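Search this site Enter keyword Go

Rolled, Taped, Done

The packer from Masevgate wants it known up front that there's no trick to it. "People come looking for a trick. You roll it tight. You tape it. You go home."

We talked in August, early, before the phones got going. Mirico sells cloth rolls to small shops, and the packing is mostly one person's job. Ninety on a slow day. The best day so far was 98, "and my thumbs knew about it."

First thing I asked about was the twist at the top. Couldn't the ends be tucked in, nice and flat?

"They could. Looks better for an hour or so. Then the cloth pushes back out and you've got a fat end that wont go in the carton. Leave it bunched up. It's cloth, it can take it."

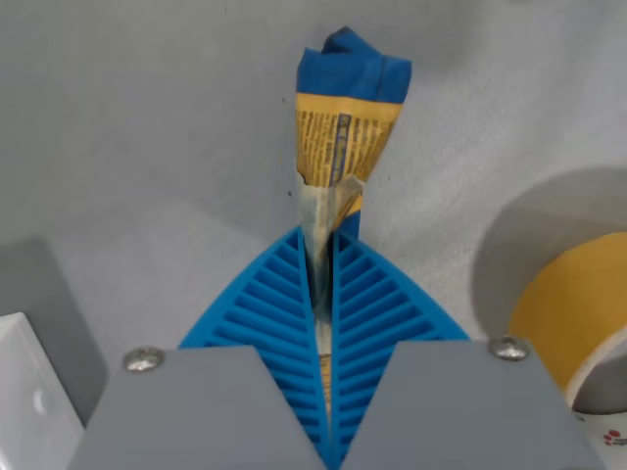
Blue end up, yellow tape within reach.

The roll itself is cloth and paper together. Cloth goes down first, smoothed by hand, then the printed wrapper over it, then everything gets turned in one go. Stop halfway and the middle goes soft. I tried three. Two came apart.

"You were being polite with it," the packer said. "Knuckles. Lean on it."

Then tape. Clear, wide, wound around the middle and not the ends. How much is a sore subject. The packer likes plenty – a couple of turns and a bit over. The price of tape went up in spring and there was a note from the office about it, which is still stuck to the inside of a cupboard door.
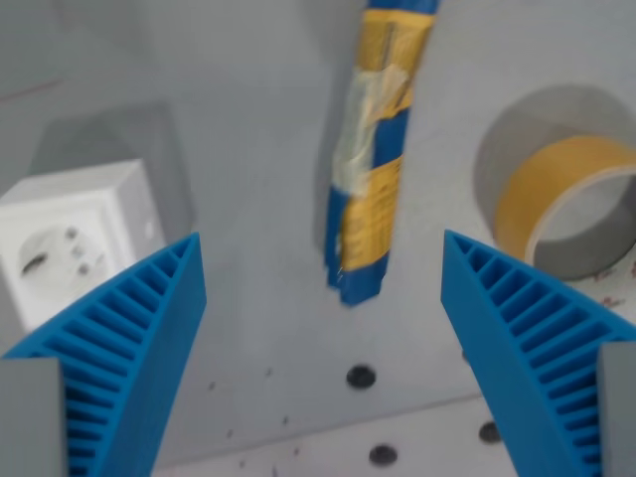
One shop owner in Pattinasarany would like less of it, and wrote in to say so: customers there open the rolls at the counter, and it takes scissors every time, and once the scissors went through the cloth. Could there be a tab to pull?

The packer has read the letter. More than once, by the sound of it.

"Fair enough. I've started leaving a loose bit at the end, folded over so you can get a nail under. Some days I forget. If it's 4 pm and there's a pallet waiting, I forget." 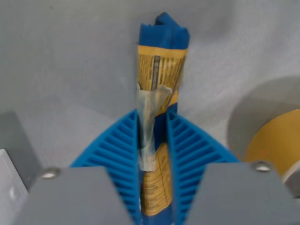

The wrapper is another story. It used to be plain brown and nobody could tell which way up it went. Now it's yellow with printing on it, done by Nisow, and the printing is small. Too small, according to the packer, who gave up reading it long ago and goes by color. "Yellow out, blue in. If I see yellow in the middle I start over."

Does the tape cover the words? Sure. Has anyone complained? Not yet. The first order with the new wrapper was 1563 rolls and all of them went out with tape right accross the middle.

What about paper tape? Tried it for 10 days last winter. Sticks fine to the wrapper, lets go of the cloth. Back to the clear stuff. There's still a box of the other kind if anybody wants it – "come and get it, bring a bag."

And storage. Lying down, always, never stacked on end for more than a night. The ends fray if they stand on them. A few threads are ok, you trim those. Anything worse goes in the rag bin and gets used on the floor.
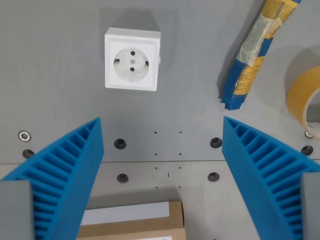
A taped roll lying down, with the packing tape at far right.

Last question was whether it gets dull. Long pause, some tape noises.

"The first hour, yes. After that I'm not really thinking about rolls. I planned a whole kitchen doing this. Cupboards and everything."

Was the kitchen any good?

"Still paying for it. Pass me that tape."

Contact us | Copyright Masevgate pages, all rights reserved | Back to top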